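Floor Finishes and Footfall Noise in Shared Student Housing
Project report, Department of Building Studies
Submitted by Olesia Shevchuk and Mirko Donati

1. Background

Complaints about noise from upstairs rooms are common in converted buildings. The present project examined how far the choice of floor finish affects the level of footfall noise reported by residents. The work was carried out at Stavlow House, a former warehouse converted into student flats, between March and August.

The building has timber joists throughout. During the conversion the upper floors were finished in two ways. The east wing received bare boards laid directly on battens, and the west wing received the same boards over a felt underlay supplied by Lerel. Kitchens in both wings were treated in the same manner as the bedrooms.

2. Method

A questionnaire was sent to 240 residents, of whom 186 replied. Residents were asked to rate noise from the room above on a scale of one to five, and to state the time of day at which it troubled them most. Sound levels were then measured in 8 flats using a standard tapping machine on loan from the department. Each flat was measured with the windows closed and the heating off.

Two flats were excluded from the questionnaire results because the tenants had added thick rugs of their own.

3. Results

Residents of the east wing gave noticeably higher noise ratings than those of the west wing. The difference was greatest in rooms beneath kitchens, where chairs are moved often and people stand for long periods. Late evening, after ten o'clock, was the time most often named. The measurements agreed with the replies in all but one flat, where a loose heating pipe was found to be carrying sound between storeys.

The underlay was less effective against dragged furniture than against footsteps. Several residents of the west wing mentioned scraping as their only remaining complaint.
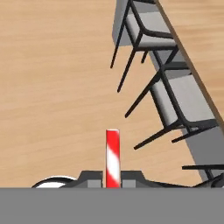
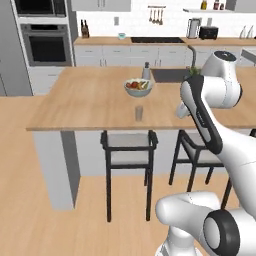 4. Discussion and recommendations

The findings suggest that kitchens should be given priority where the budget for underlay is limited. The installer, Mykhailiuk, estimated that almost 250 square metres of kitchen floor in the east wing could be treated during one summer closure. Layout should also be considered. A kitchen island with a wooden top, as in the rendered kitchen, gives residents a place to work while standing, and may reduce the number of chairs drawn across the boards. Felt pads should be fitted to all remaining chairs and checked each term.

The heating pipe should be clipped before any further measurements are taken. A second questionnaire, using the same wording, is proposed for the following spring.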